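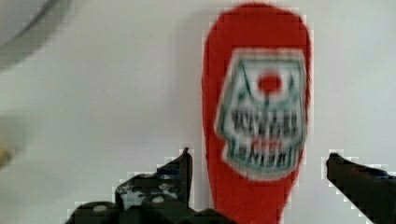 Part 4: Setting up the collar and bodice on your Baran dress form

Right, if you've come straight here from Part 3 your stand should be upright, the wheels locked and the torso sitting on its pole without wobbling. If it wobbles, go back and do the pole clamp again. I know it's dull, but everything from now on gets measured from the floor, and a form that leans will give you a hem that leans.

I've set up a fair few of these by now, for our own workroom at Stusa and for people who've bought the Pralum pattern set and wanted a form to go with it. The leaflet in the box is fine for the screws and hopeless for the fitting, so I wrote this one myself. It's for the adjustable Baran with the dials at bust, waist and hip. The older padded one has no dials and you can skip to Part 6.

What you need beside you

A soft tape measure (a newish one, they stretch)
Narrow cotton tape, black or red
Glass-headed pins
The dial key from the little bag
Your measurement sheet from Part 2
A bra that you'd wear under the finished dress

Setting the dials

1. Turn every dial back to its lowest setting before you start. They come out of the factory all over the place and mine arrived with the left hip a good way wider than the right.

2. Fit the key into the waist dial first. Turn it clockwise until you hear one click, then stop and measure. One click moves the panels by 6 mm all the way round, so you get there faster than you expect.

3. Carry on, one click at a time, until the tape reads the waist on your sheet. If you land between two clicks, take the smaller one. You can pad a form out but you can't shave it down!

4. Do the same at the hip, measuring at the fullest part. On most people that's lower than the line printed on the form, so use your own figure from Part 2 and ignore the printed line altogether.

5. Leave the bust until last. Put the bra on the form, fasten it on the hook you normally use, and only then start turning.

Caution: never force a dial past its stop. The panels will keep moving for a moment and then the plastic tooth inside goes, and you can't buy that part on its own. Hip dials stop at 121 cm. If you need more than that, leave the dial where it is and build up with wadding (see Part 5).

Note: you'll have gaps between the panels once it's opened up. That's how it's meant to be. Pins won't hold in a gap, though, so stretch the jersey cover over the whole thing before you go any further. Seam to the back, please. I've put it on with the seam at the front twice and not noticed until the tapes were on.

Setting the back length

6. Loosen the ring under the neck plate by half a turn. Keep one hand on the shoulders as you do it because the top half drops quite suddenly.

7. Measure from the bone at the base of the neck down to the waist tape. Raise or lower the top until it matches your sheet. My own is 43 cm, which is long, and it explains every shop dress I've ever owned sitting up under my ribs.

8. Tighten the ring, then measure again. It nearly always slips a little while you're tightening.

Marking the style lines

This is the bit I enjoy. Make a pot of tea and don't try to do it in ten minutes before supper.

9. Pin the cotton tape at the centre front of the neck and let it hang with a pin or a small weight on the end. Wait until it stops swinging, then pin it down the middle of the form. Centre back the same way.

10. Run a tape round the waist, level with the floor. Measure up from the floor in several places and move the tape until they all agree. Tadeusz Zalewska, who taught me to drape, would make us take the whole thing off if the back was even slightly out, and I grumbled at the time and now I do it to everybody else.

11. Tape round the bust and hip, level again.

12. Mark the neckline. For the Pralum dress the collar sits at the base of the neck, so keep your tape snug. For a scooped neck, draw it on the cover in chalk first, stand back across the room, and tape it once you like the shape.

13. Shoulder seams next, from the side of the neck to the point of the shoulder. Then the side seams, straight down from the middle of the armhole. Look at these from the side with your eyes at waist height. They'll tend to drift backwards.

Note: put pins in at a slant, heads pointing down. Straight-in pins catch on silk and I have a ruined length of charmeuse to prove it.

Checking it before you cut

14. Pin a scrap of calico to one side of the bodice, from centre front to centre back. The grain should hang straight at the front with no pulling at the shoulder.

15. If there's a fold running from the bust to the armhole, the bust dial is too small by a click or the back length is too short. Try the length first.

16. If it's smooth, try on something you already own that fits well, then put the same garment on the form. It should close just as easily on both.

Please do step 16. Sylvie Melnyk skipped it when we were making the Stestow order, and we unpicked six bodices that evening.

When you're happy, write your dial settings on the card and tape it under the base. Dials get knocked when the form is moved, and you'll be glad of the numbers.

Go on to Part 5 for padding, or straight to Part 7 if your form matches your sheet all over.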